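3.2 Door seal wear in compact hatchbacks

The second part of the study looked at the rubber seals around the rear hatch. Owners in the Prosville area were asked to bring in their cars for a short check, and 146 of them did so in August. All the cars were five-door hatchbacks that had been driven mostly in town. Mekonnen's earlier work on sedans used a smaller group and did not separate the rear seal from the side seals, so a direct comparison is possible only in part.

Each seal was pressed at the top corners and along the lower edge, and the force needed to flatten it was written down. A seal that had lost its shape along any stretch was marked as worn, even if no leak had been reported. Cars with replacement hatches were left out.
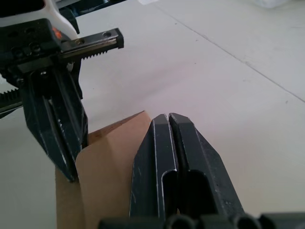
Figure 2. Two-finger gripper and cardboard sheet on a white tabletop.

The lower edge was the most common place for wear. This agrees with what the Stederness garage told us before the study began, namely that loads are often dragged over the sill and that the seal takes the rubbing. Wear at the top corners was less common and was found mainly in cars parked outdoors all year. We did not find a clear link with mileage. Some cars with very low mileage had poor seals, and their owners said the hatch was opened several times a day for shopping or for a dog.

We use cookies to remember your reading settings. Accept / Manage choices

A second group of cars was checked at Lulach, where winters are colder. The same steps were followed, but the checks were made by a different technician, Tsegereda Mekonnen, and the cars were on average older. For these reasons the Lulach results are listed separately and are not added to the totals. They point the same way for the lower edge. For the top corners the results were mixed, and we draw nothing from them.

Seal age was known for only part of the Prosville group. Where the owner had kept the service book, the date of any replacement was taken from it. Where there was no book, the seal was treated as original.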